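I met the captain of the Sturley robotics club over a very bad vending machine hot chocolate, and I'd barely sat down before she was telling me about cubes. Red, green, blue. "It's always cubes," she said, laughing. "I dream about cubes!"

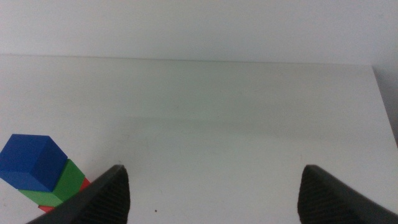 Blue over green, with a bit of red peeking out.

The club is getting ready for the Soriano Cup, where stacking is worth 50 points out of 64 (I had to ask twice). Her team calls itself Celtum, after a misspelled whiteboard.

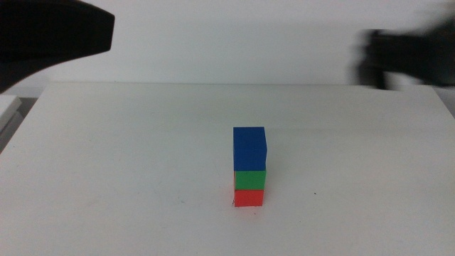
I asked what's hardest, and she didn't even stop to think. "Lining up. If you're a hair off centre you'll nudge the thing, and then your favourite plan is garbage."
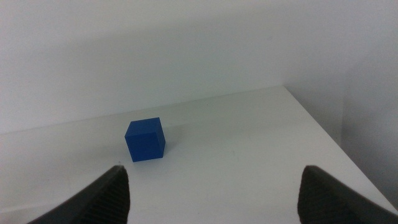 Blue cube ahead, fingers wide open.

She joined at the start of April along with two friends, and there are nine of them now, which makes for a pretty lively queue for the arm. "Everybody wants a turn, eh? We've got a sign-up sheet and we all cheat on it." 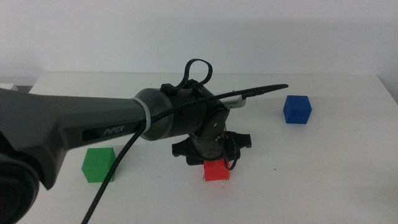 The PiPER arm over the red cube.

Next season she'd like to try cups. Her mum is hiding the good ones.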